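Flunwood two-handed carry study
Pre-session safety and method checklist, Parnside booth area
Completed Thursday, before first block

1. Walkway between booth and service side clear. OK.
Comment: Floor swept. One chair moved back against the wall.

2. Table stable, no rocking under load. OK.
Comment: Pushed down on each corner in turn.

3. Trays checked for splinters and loose edges. OK with note.
Comment: One rim had a rough spot. Sanded and wiped. Check again after block 2.

4. Camera height and angle match the protocol sheet. OK.
Comment: Both rims of the carried tray need to stay in view for the whole approach. If a hand drops out of view the run is marked partial and kept in a separate folder.

5. Glass items on table recorded before start. OK.
Comment: Stay put for all runs. The method compares placing in a furnished setting with placing on a bare bench, so the table doesn't get cleared.
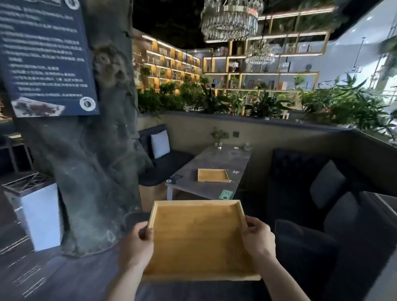 6. Tray tilt on approach. Comment only.
The Kartha model was trained on level carries. In the pilot it predicted the release point well when the tray was level and poorly when the far edge was up. Tilted runs are valid and should not be repeated. Log them as tilted.

7. Clearance to seating on both sides. OK.
Comment: Cushions left where they are. Anything on the floor gets picked up before the next run.

8. Stop word agreed and tested. OK.
Comment: Everyone on site said it once out loud.

9. Recording storage. Needs action.
Comment: Nuvano drive has room for 300 more runs. Target for the full set is 2000. Swap the drive before the afternoon.

10. Result log up to date. OK.
Comment: 53 runs entered from the last block. 2 have no end time and were left out of the error figures.

Outstanding: items 3 and 9. Recheck both before block 3 and initial the sheet.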